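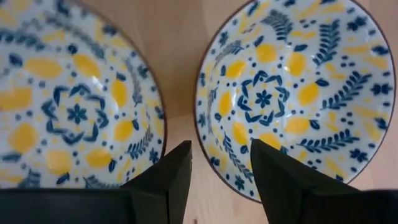
Okay, week one notes for the Setting and Clearing a Table class. I typed these up from my own scribbles, so if I said something better out loud on the day, write it in the margin! We started with bowls, and I want to stay on bowls for a minute, as everybody wants to rush ahead to glasses. When you put two out next to each other, leave a strip of table between them. With the lemon bowls, the blue and yellow ones, you get a little stripe of bare wood in the middle and that gap is where your fingers go when you clear. Push them rim to rim and you'll be pinching for an edge that isn't there. And look at the thin brown line around the rim. On a pale table it gives you a nice outline to line things up by, much easier than trying to judge from all those leaves and dots.

Pattern, then. Ashley Holroyd asked whether a round pattern has a right way up. My answer is no, not if it runs in rings around a flower, and please don't stand there turning bowls while the soup waits. If there's a picture with a clear top and bottom (a rooster, a house, somebody's initials), the bottom goes toward the person eating. That's the whole rule.

Cups next. Pick up a cup low and from the outside if it's standing upright. I know pinching the rim is quicker, I do it at home all the time, but at a set table somebody is going to drink from that spot. When you're clearing it matters less, and you can tip a cup a little to check it's empty before it goes anywhere near a stack.
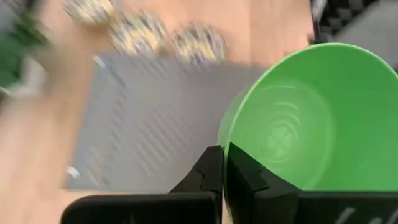

Mats go down before anything else does, and they go down square to the table edge. Not square to the chair! Chairs wander. Stand back two steps, look along the edge, fix it once and leave it alone. If you are using mats at some places and bare table at others, decide that at the start, or you'll end up lifting full cups to slide things underneath, and I have mopped up after that plan more than once.

For stacking, same shape with same shape. 2 bowls nested is fine for everyone in this group; go higher when you've carried them the length of the room without looking down. Ceramic on the bottom, light stuff last. The Drustport handout from December (page 2, the gray one) has a drawing of the carrying grip, and it's good except for the thumb. Keep your thumb on the outside.

Now the bit we ran out of time for – using height. A small table is full before you think it is, and a little raised shelf or stand gives you a second level without taking much room. Put what you need later up top and keep the front of the table clear for what you need now. Check that it sits flat first. Give each corner a light press, and if one dips, move it. 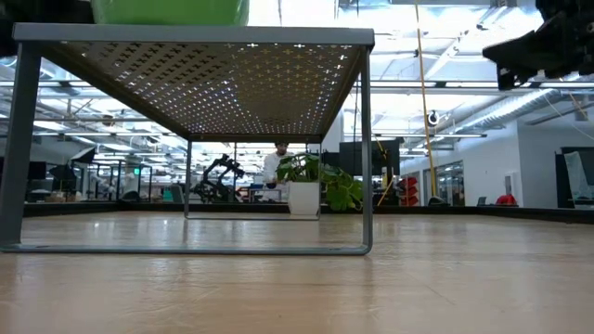

A bin on the upper level is handy for clearing, but only for light things: napkins, wrappers, empty cups. Heavy bowls stay down on the tabletop where a bump won't matter so much. And don't let the bin hang over the edge. Barış Gökçe suggested putting the bin on the side of your stronger hand and I've been trying it all week, and yes, I like it.

For next time: set two places at home, one with mats and one without, and clear them both using a stand or a low shelf. Write down where you got stuck. Half a page is plenty. Bring a cup you don't mind dropping.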